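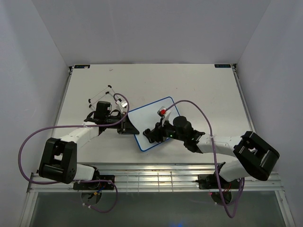
Éloge du petit tableau blanc

24 janvier 2022

Je vais défendre un objet que tout le monde regarde de haut : le petit tableau blanc, celui qu'on pose à plat sur la table, avec ses coins arrondis et son liseré bleu. Pas le grand machin vissé au mur de la salle de réunion, non, le petit, celui qu'on associe à l'école primaire et aux listes de courses.

J'en ai acheté un en août, un peu par dépit. Je sortais de trois mois d'essai de Fisa, une application de notes que tout mon entourage me vantait, et j'avais fini avec des dossiers dans des dossiers, des étiquettes de toutes les couleurs (j'adore les étiquettes, c'est mon drame) et aucune idée de ce que je devais faire le mardi matin. Le tableau, lui, n'a pas d'étiquettes. Il a une surface, et quand elle est pleine, il faut effacer quelque chose. Voilà tout le système !

On me répond toujours la même chose : mais tu perds tout ! Eh bien oui. Je perds le numéro du plombier une fois qu'il est venu, je perds le plan du repas de dimanche, je perds des idées d'articles que je trouvais géniales à minuit et qui ne l'étaient plus du tout au petit déjeuner. Mon carnet, lui, garde tout, et je ne le relis jamais.

Ma voisine de bureau, Yaqin Shao, n'est pas d'accord du tout. Elle trouve que le feutre effaçable pue, que ça tache les manches et que les gauchers sont condamnés à effacer leurs propres phrases. Pour les gauchers, je lui donne raison, elle en est une et je l'ai vue faire. Pour l'odeur, ça dépend des feutres, et pour les manches, on les retrousse.

Ce que j'aime surtout, c'est qu'à plat il se tourne. Au mur, il y a celui qui tient le feutre et puis les autres, assis, qui attendent. Sur une table, on le met de travers entre deux personnes, chacun attrape son côté et on gribouille en même temps, quitte à ce que la moitié soit à l'envers. On a organisé comme ça tout notre déménagement, avec les cartons dessinés dans les coins et une grosse flèche vers la cave, et j'ai rarement autant ri en parlant de cartons.

Un conseil quand même : prenez-en un vrai, avec un bord propre, et laissez la table dégagée autour. Le mien a passé l'automne sous une pile de courrier et il ne m'a servi à rien du tout. Depuis que je l'ai ressorti, j'y écris six lignes au maximum le matin. Ce matin il y en avait cinq, et la dernière disait « racheter des feutres ».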